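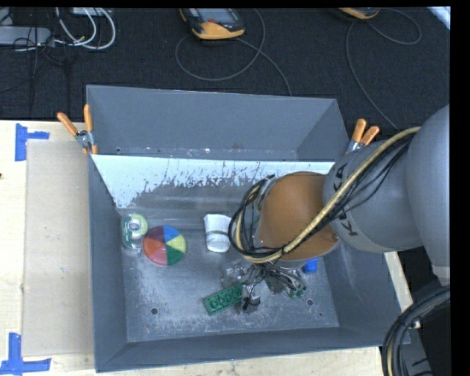

Corpus escolar Olanis: léeme antes de descargar

¡Hola! Olanis es una colección de 879 textos cortos escritos por alumnado de primaria que está aprendiendo español como segunda o tercera lengua. La empecé para mis propias clases en el colegio Cortés y fue creciendo – bastante más de lo que yo pensaba, la verdad – cuando se sumó la escuela Jurkura.

Qué hay dentro

Cada texto va en un archivo .txt en UTF-8, con su fila correspondiente en indice.csv. Las columnas son: id, curso, lengua_casa, tarea y nivel. Casi todos los textos tienen aproximadamente 50 palabras, aunque hay alguno larguísimo sobre dinosaurios que no tuve corazón para recortar.

Las tareas son 3: contar el fin de semana, describir a un familiar y explicar las reglas de un juego.

Sobre las faltas

Están todas, tal cual. Si alguien escribió "yo sabo", ahí sigue. Para mí es lo más valioso del corpus (¡se aprende muchísimo leyéndolas!), así que por favor no me mandéis versiones corregidas.

Privacidad

Los nombres propios se cambiaron por etiquetas como NOMBRE_A. Las familias firmaron permiso para uso educativo, nada comercial.

Problemas conocidos

En 30 textos falta la lengua de casa. El nivel lo puse yo a ojo, siguiendo la rúbrica Cako de nuestro departamento, y seguro que discutiríamos más de uno. La próxima versión saldrá en abril, con los textos orales transcritos que aún estoy revisando.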